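**Call for participants: open day at the Escobedo Robotics Laboratory, Gustby**

The Escobedo Robotics Laboratory invites applications from members of the public who wish to attend its open day in May. There are 60 places. Applicants must be 12 or over, and those under 18 must come with an adult. No technical knowledge is required.

Participants will attend a demonstration of a two-armed robot working in a simulated household room, followed by a talk by Dr Shewit Ambaye on how such work is planned and tested. Each person will then be asked to fill in a short questionnaire. The visit lasts 3 hours and attendance is free of charge. Travel costs cannot be refunded.

Applications should be sent in writing to Buppha Yimyam, Visits Office, Room 106, and must arrive by 23rd December. Please give your name, your age group and any access needs. Places will be allotted by ballot, and all applicants will receive a reply. Questions about access may be put to Barrett Oyelaran at the same office.

The demonstration uses a simulated room with a plank floor and a robot with two grippers.

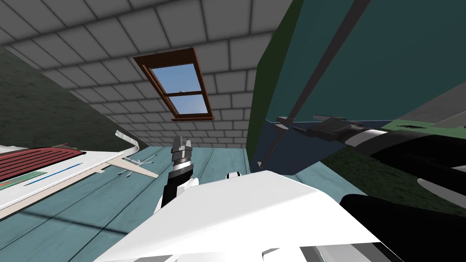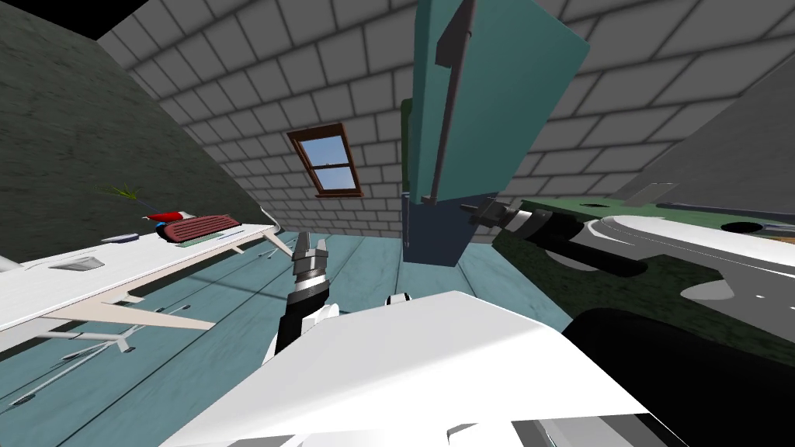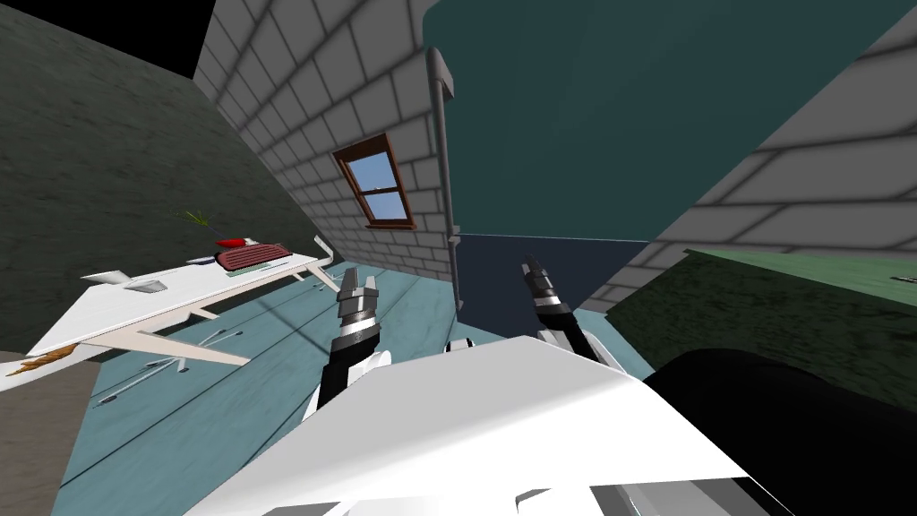
**May participants operate the robot themselves?**

Control of the robot remains with laboratory staff throughout the visit. Participants may put questions to the operators once the demonstration has ended.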